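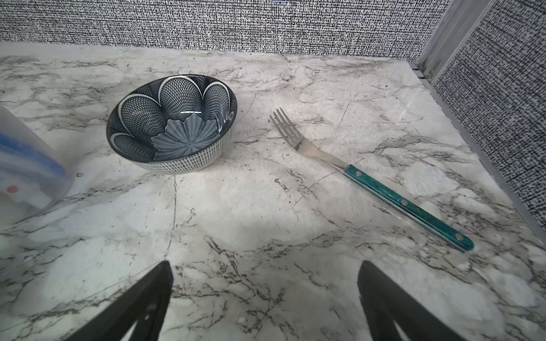 The wrist camera's view of the fork and the bowl at the Drusto test counter.

Yaryna Lytvynenko has tried many grippers, but the fork still makes her nervous. "A bowl forgives you," she says. "It has a rim, you close on the rim, finished. A fork lies flat on the stone and gives you almost nothing to hold."

Since 1st August she and Hnat Moroz compare two pairs of fingers at Drusto. The first pair is from Flosis. The second they printed themselves, with softer tips. Each pair must make 900 picks, with the same arm and the same controller.

I asked which one is winning. Lytvynenko did not want to answer yet - they have finished 275 picks with the printed pair, and she finds this too few. Moroz was less careful. "On the handle, I like ours," he said. "On the bowl I see no difference."

The camera gave them more trouble than the fingers. Marble with dark veins is difficult for it, and polished metal also. "Sometimes it takes a vein for an edge," Moroz explained. They changed the exposure 32 times before they were satisfied with it.

Next come the spoons. Lytvynenko expects them to be worse.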